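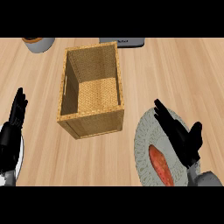
Enico Hand Kit with the Hultach simulator: three weeks in

I paid 283 for the Enico starter license because the real arms won't reach our shared shop until January, and the sales page promises you can "build the whole project before the hardware ships." I had doubts. I still do.

Setup took me most of a Friday. The Hultach installer wants 16 GB of memory and says so only after it fails. Once running, the tabletop looks nice, I'll give it that. The wood grain and the wicker on the box are better than they need to be. I would have traded both for contact physics I can trust. My grasp script works on a dinner plate one run, then sends the plate sliding on the next with the same settings.

Guoqing Jin, who shares my bench, swears by the finger controls and thinks I'm too hard on it. Fine – posing the hands is quick, and the thumb limits are sensible. But a pose is a long way from picking up dinner.

Support answered after 10 days with a link to the manual.

Two stars. I'll add a third if my scripts survive the real arms.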